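Trenari Forums > Desktops > Repair and Upgrades

Reusing an old office tower: CPU first or memory first?

Started by prulside_pete
Posts: 60 | Views: 3,491

prulside_pete wrote:
I have an older black office tower on its side with the panel off. The CPU socket is empty and the graphics card is still in. I plan to put in a CPU and then memory. My question is whether the power supply has to come out first. It runs along the front of the case when you lay it down, and I would like to leave it alone if I can.

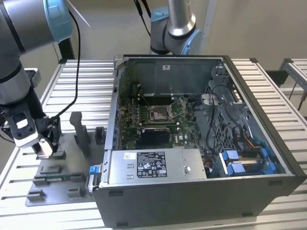
Re: CPU first or memory first?

bloxham_bench wrote:
Leave the power supply where it is. You can reach the socket fine. I would take the graphics card out, though. It sits right below the socket and you will want the room for your hand when you work the lever.

ustby77 wrote:
Disagree about the card. I have done 9 of these office towers and never pulled the card for a CPU swap. Every time you reseat one you risk the slot clip. Lever up, chip in with the corner mark lined up, lever down. It takes a minute.

bloxham_bench wrote:
The clip is fine if you press it all the way before you lift. I have seen more bent socket pins from cramped hands than broken clips.

prulside_pete wrote:
Thanks both. I have a holder next to the case with slots for the small parts, so nothing has to sit loose on the bench. The aluminum rails have gaps and I don't want to go fishing for screws.

jmarsden wrote:
Good idea on the holder. Two things to add. Unplug the power cord and hold the power button down for a few seconds before you touch the board. And check the black cables over the drive cage before you close up — on mine one got pinched under the side panel and the drive dropped out every few days until I found it.
Jamie Marsden
Posts: 2,486

ustby77 wrote:
Cables are a fair point. If the blue drive caddies aren't being used you could pull them and get more room on that side.

prulside_pete wrote:
The caddies stay, I need both. I'm going to try it with the card in, and if it feels tight I'll take it out. 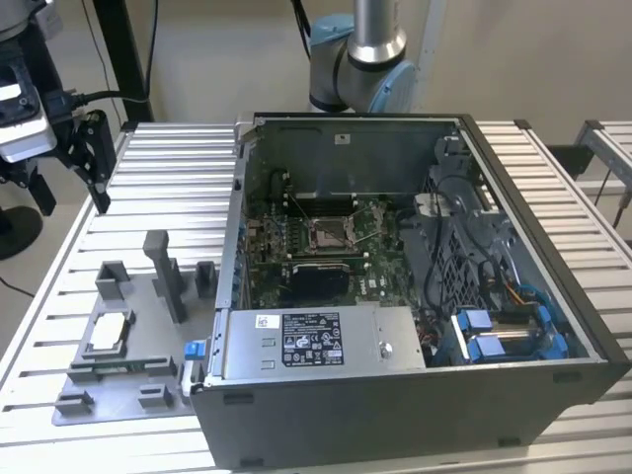

Last edited by prulside_pete on Sunday, July 26, 2026

bloxham_bench wrote:
Your choice. Just don't force the lever. Some resistance is normal, but if the chip isn't flat, lift it and start over.

ustby77 wrote:
Agree with that part. Do the memory after the CPU, and push both ends of each stick until the latches close. Post back if it won't boot.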